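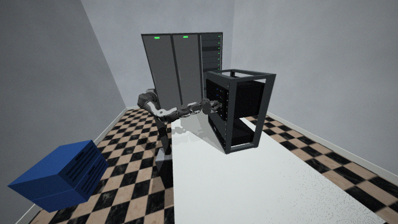 Laizer: The Complete Series (Blu-ray)
Unell Home Video
Catalog no. 279
In stock

All episodes of the animated series Laizer on six discs, in a rigid slipcase with a 40-page booklet. Total running time is 600 minutes, not counting extras.

Laizer follows Prulix, a disgraced army strategist who returns to the walled city of Nistberg under a borrowed name and takes a job teaching history at a military school. His students don't know who he is. The city council does, and wants him to plan one last campaign. The series runs as a single story from start to finish, so we suggest watching the discs in order.

The script is by Halina Lis. Character designs are by Clémence Poulain, whose early pencil drawings of Prulix and his students take up most of the booklet. The rest is a long interview with Lis about the ending, so save that part until you have finished disc 6.

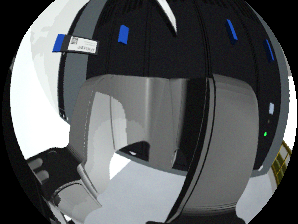 Does this set include the original broadcast version of the last episode?
Both versions are on disc 6. The extended cut plays by default, and the broadcast version is listed under Extras.

What's in the box
Six Blu-ray discs in two plastic cases
Rigid slipcase, matte finish
40-page color booklet
Fold-out map of Nistberg, printed on one side

Audio and subtitles
Japanese and English audio, both in stereo. English subtitles, with a separate track for signs and songs. The commentary on the first episode is in Polish with English subtitles — it can't be played together with the signs track.

Extras
Opening and ending themes without credits, a storyboard gallery, two trailers, and a short talk with Poulain on drawing the school uniforms.
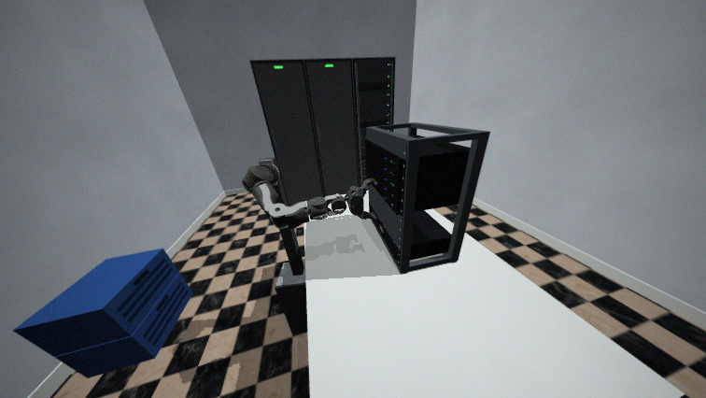 Page last changed: September

Corrected the subtitle details and added the region code. The discs are coded for Region A and will not play on a Region B player unless it has been modified.

Shipping and returns
Orders placed before 2 p.m. ship the same day. Orders placed over the weekend ship on Tuesday. Sealed sets can be returned within 40 days. Opened sets can be exchanged if a disc is faulty. Tell us the disc number and the episode where it stops, and keep the slipcase — we need it back with the discs. 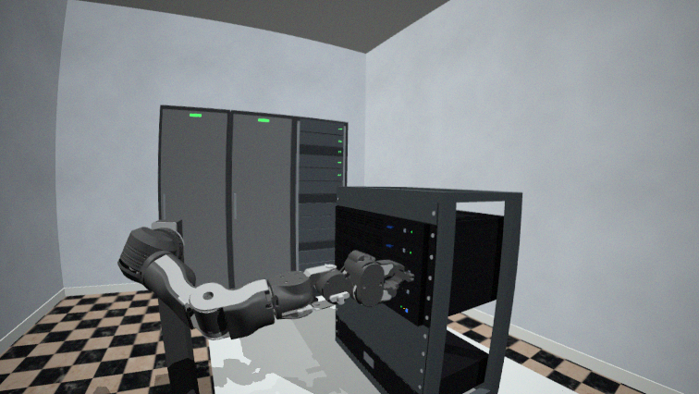 Robotic arm, open rack and server cabinets

Also from Unell
Laizer: Original Soundtrack, two CDs
Laizer: Clémence Poulain Sketchbook, softcover
Laizer: Prulix enamel pin

The sketchbook repeats a few drawings from the booklet at a larger size. The pin ships separately from the Blu-ray set.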